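About Drorkmont

Home
Classes
Calendar
About us
Contact

Who we are

Small adult evening school. Second floor of the old shoe warehouse on Figueroa, door is on the alley side, ring the bottom bell. We teach English, bookkeeping, sewing and basic home repair to grown-ups who work during the day. That's pretty much it. No degrees, no grades, no homework you'll get yelled at over.

Started by Graça Godinho, who was teaching English out of her own living room and ran out of chairs. First real classroom was the back half of a fabric store. Then the fabric store closed and we got the whole floor here. Graça still teaches Tuesday level two and still writes on the board in purple.

Golshifteh Ghasemi runs the office and the bookkeeping course. If you've called us, you've talked to her. She picks up most afternoons. Leave a message if not — say your number slowly, twice please.

How classes work

Ten weeks a term, one evening a week, two hours. Sewing goes a bit longer becuase people don't want to stop in the middle of a zipper. Come on time if you can. If your shift runs over, come late, sit down, somebody will show you the page.

Cost is $80 a term for any class. Home repair has a materials fee on top, depends what we're fixing. Can't pay it all at once? Talk to Golshifteh. We split it up for people all the time, it's not a big conversation.

English has four levels. You don't take a test to get in, you come and chat with a teacher for ten minutes and we guess. If we guess wrong you move. People have moved up after one night. People have moved down too and been happier for it.

Bookkeeping is for folks with a small business or thinking of one. Food carts, cleaning, nails, hauling. Bring your real receipts, the shoebox is fine. We use Gutell for the ledger part, there's a free version and it does enough. Paper first though. Golshifteh wants you to do one whole month by hand before you touch the computer and she will not be moved on this.

Sewing has eight machines, all the same model now, finally. Straight seams, hems, zippers, then your own project. Last term somebody did a full winter coat with lining. Most people do curtains. Curtains are good.

Home repair is new-ish. Leaky taps, patching drywall, hanging a door, what to do when the breaker trips and what to leave alone. No experience needed. Wear closed shoes.

The building

We have three classrooms, an office, two bathrooms and the kitchen. Elevator works. It's slow. Radiators on the north side bang in November and we've asked the landlord, we keep asking.

Parking in the alley till 10 pm, dont block the bakery's loading door. Bus stops right at the corner.

Kids are welcome to sit in the small room with a book or a tablet while you're in class. There's no sitter, so they need to be old enough to be okay on their own down the hall. Ask us if you aren't sure.

The kitchen

Open half an hour before class and on the break. Most of our students come straight from work and nobody learns the past tense hungry. Tea, coffee, bread, butter, jam, peanut butter on its own shelf with its own knife. Please keep the knife there. Free, take what you need, wipe up after.
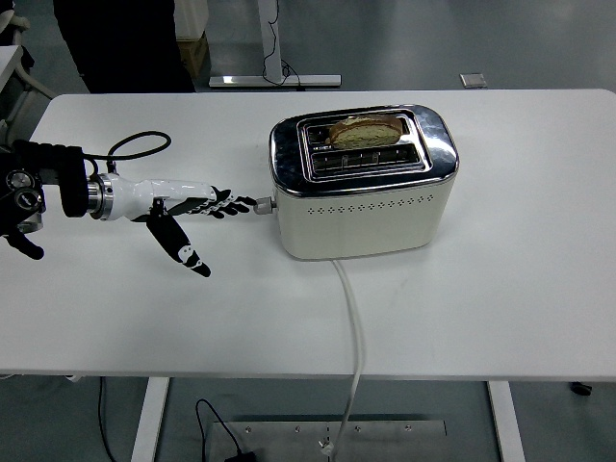 Break is fifteen minutes and it's where half the English gets practiced, so teachers are under orders to stay out of the office and go talk to people. Sit with someone who doesn't speak your language if you can stand it. Level one and level four mix on purpose.

Money, since people ask

Fees cover rent and part of the teacher pay. The rest comes from the Clekska Fund, a yearly supper, and folks who drop off a check. Teachers do get paid. Not enough, but they get paid, and on time.

If you want to give something: checks to Drorkmont, at the office. Thread, fabric over a yard, working hand tools, all good. No more encyclopedias please. No upholstery foam.

Signing up

Come by or call. Bring your name and a phone number, we don't need anything else. We don't ask about papers and don't keep copies of IDs. Fall list is open now, sewing fills up first, home repair usually has a spot or two right up to the first night.

Office is open Monday to Thursday, 2 to 8. Closed Fridays.

Page updated 6 August 2021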